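# Chapter 4: What the River Was Carrying

The town of Telcombe has one river, the Nevska, and for most of its history the river did the town's housekeeping. Whatever Telcombe no longer wanted went over the wall behind the tannery, and the Nevska took it to Vimusthorpe, where it became Vimusthorpe's problem. Vimusthorpe, being farther downstream, had the sea.

This arrangement held up well enough while people threw away bones and barrels. It held up less well once they started throwing away refrigerators.

In Chapter 3 we looked at how litter gets into moving water: wind, storm drains, boats, and people who feel that a bridge is a kind of trash can with a view. In this chapter we take up the other end of the business. How does a community get the stuff out again, what does it do with the pile on the bank, and how can it tell whether the effort made any difference? You will need the vocabulary from Chapter 2, especially *reach*, *strandline*, and *point source*. If you skipped Chapter 2, go back now. We'll wait.

## 4.1 The pile on the bank

Loretta Tillman began keeping a log of the Telcombe cleanups after an argument over a mattress. The argument was about whether the mattress was the same one pulled out the year before (it had been left on the bank for collection, and the collection had gone the way of many collections). She lost the argument for lack of evidence and bought a notebook the next morning.

Her log is the backbone of this chapter, and we use it for two reasons. First, it is careful. Every item gets a line, a material, and a place on the river. Second, it is candid about failure, which cannot be said for most cleanup reports. The typical report gives a total weight, thanks the bakery, and goes home. Tillman's log for July reads, in full: "2536 items. Dumpster full by 10 a.m. Second dumpster sent to wrong bridge. Moved everything by wheelbarrow. Never again."

There was, of course, an again.

What the log shows most clearly is that a count and a weight tell different stories. Of those 2536 items, 2000 were food wrappers, bottle caps, and pieces of foam, and together they would have fit in the trunk of a small car. The remaining 536 filled the dumpster. A town that reports items will seem to have a snack problem. A town that reports weight will seem to have a furniture problem. Telcombe had both, and for a while reported whichever one looked better that year.

## 4.2 Sorting by what happens next

Most beginners sort a pile by where things came from – kitchen things here, car things there. It feels tidy and it helps the historian, but the hauler doesn't care that a toaster once lived in a kitchen. The hauler wants to know which gate to drive to. For that reason the Lindqvist method, which we follow in the rest of this book, sorts by destination: landfill, metal, glass, tires, hazardous, and electronics.

Electronics deserve their own heap even when the heap is one item high. Circuit boards, batteries, and cables should not go in with scrap metal, however metallic they look and however firmly your uncle says otherwise.

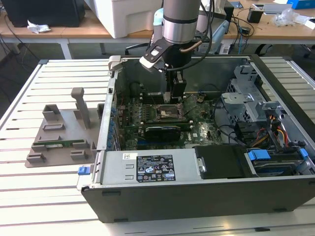 *Figure 4.1. Desktop computer tower with the side panel off, showing the motherboard and expansion slots.*

Anything with a battery goes into a lidded bucket of dry sand, kept in the shade and away from the sandwiches. Anything with a hard drive goes to the site lead, who does not look at it.

## 4.3 Did it work?

The following year the same reach, worked by the same crew over the same hours, produced 3648 items. The local paper took this as proof that the river was getting dirtier. The mayor took it as proof that the crew was getting better. Both wrote to Tillman for a quote, and she sent each of them a copy of the log and a list of what it could not show.

Water levels had been lower the second summer, so more of the strandline was exposed. The crew also had grabbers with working springs. Either change could raise the count without a single extra wrapper entering the Nevska. Section 4.5 explains how to set up a comparison plot so that you are not caught in the same spot, holding a large number and no idea what it means.

Before reading on, write down what you would have told the mayor. Keep it to one sentence. He didn't read the second one.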